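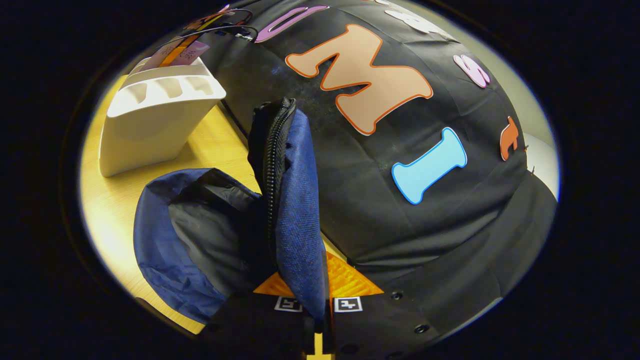 Re: [lakis-sitters] Counting the breath, or leaving it alone?
From: Gaëtan Moulin
May 2022

Dear Nerea, dear all,

Thank you for your message, which I read two times before answering. I quote it below in full for the people who receive only the digest.

> Hello everyone,
>
> I have been sitting with the Lakis method since last winter, at home, mornings, thirty minutes when I can and fifteen when I can't. The instructions I got at the introduction evening were to count each out-breath up to ten and start over. Fine. For a few months this worked well for me and I looked forward to it.
>
> Now the counting has become a sort of machine. I get to ten every time, and all the while I am planning my lunch or having an argument with my sister in my head. So the numbers go on and I am not there. When I try to drop the counting, I am lost inside a minute and I also start to control the breath, which gets tight in the chest.
>
> Valeriano told me to count in-breaths. Yolanda told me to stop counting and use a short phrase. Somebody in the Solthorpe group wrote that counting is only for beginners and I should have left it behind after a month. I feel a bit stupid asking, but what do people do at this stage? And is it worth coming to the June retreat if I can't do even this?
>
> Nerea Alcaraz

First, your last question, as places are going. Please come. I have never been to a retreat where the people were "ready," and I was certainly not ready at my first one, where I slept during most of the afternoon sittings and was angry with the bell. If you wait until the practice is in good order you will wait a long time.

Now the counting. What you describe happened to me in my second year. I could count to ten and compose a whole letter to my employer at the same time. I went to my teacher a little proud, because I never lost the number, and she asked me how the last breath had felt. I could not answer. I knew it was number seven and I knew nothing else about it.

She did not take the counting away. She made it slower to arrive. I was to feel the out-breath until it was quite finished, then wait for the small rest at the bottom, and say the number there, very quietly. The number became like a stamp which you put on the envelope after you have closed it. If I had not felt the breath I was not permitted to give it a number, and I had to go back to one. In the first week I did not get past 2 on most mornings. It was humiliating and also very useful. Maybe you can try this for some weeks before you change to something else.

About the advice you received from others, I would say with respect that all of it can be right and you cannot do all of it. Counting the in-breath makes some people more awake. It makes me tense, as I begin to pull the air in. The short phrase that Yolanda uses is an old and good way, and I know she has been with the same phrase for many years, so it has roots in her. If you take it for four days and then take another one, it will not have roots. Please choose one thing and stay with it until the retreat at least. Then speak about it in the interview with Fongchan Wattanapong, who will be there for the whole time and who listens better than any of us can read.

About the opinion that counting is only for beginners, I do not agree. In the Herrero booklet, the one from 1869 that many of us have in photocopy, there is a passage on this in the third letter. I translate from memory so forgive the style: "The one who has stopped counting and the one who has not begun look the same from the door." He counted every morning until he was old, and he says it without shame. He also recommends counting to 100 for people with a busy head, but I would not start with this. I tried it one summer and I only became interested in the record.

On the tight chest. This I take more seriously than the rest. When the breath gets tight because you are watching it, leave it. Put the attention in the hands, where they touch each other, or on the weight of the body on the cushion or the chair. Let the breathing go on in the background, as it does when you wash the dishes. After some minutes you can return to it, or not. A sitting spent completely in the hands is a complete sitting. If the tightness stays when you are not sitting, or if there is pain, go to a doctor and not to a mailing list.

And the argument with your sister - I would not push it out. In my experience the arguments come when there is enough quiet for them to be heard. I say to myself "arguing," one time, not in a severe voice, and I go back to the breath. Some mornings I say it very many times. I had one with my brother that came nearly every morning for a whole spring, and I can tell you that I won it always, and it came back the next day.

Some practical points for the June retreat, as several people wrote to me privately:

The arrival is from four in the afternoon. Supper is in silence already on the first evening, so if you need to tell the kitchen something about your diet, please do it before you arrive.

There are enough cushions but not many low benches. If you have your own bench, bring it. Chairs are always possible and you do not have to ask for one.

Valeriano has put the recordings of last year's talks on Vitine. The sound is weak in the second one. I have a written version of this talk, nearly 3000 words, and I can send it to those who want it, but I ask that you do not pass it further until Fongchan has corrected it.

If the price is a difficulty, write to Yolanda Palacios directly. She does not ask for explanations and she does not share the names with the rest of us.

One more thing for Nerea. You wrote that you feel stupid to ask. I looked in the archive of this list yesterday evening and found that I asked almost the same question in my second year, only longer and with more complaining. Valeriano answered me then. His answer was two lines: keep the same time of day, and make the sitting shorter if you begin to dread it. I still do what he said. I sit twenty minutes now, not thirty, and I do it before the coffee.

I would be glad to hear from others, especially those who never used the counting.

With warm greetings,
Gaëtan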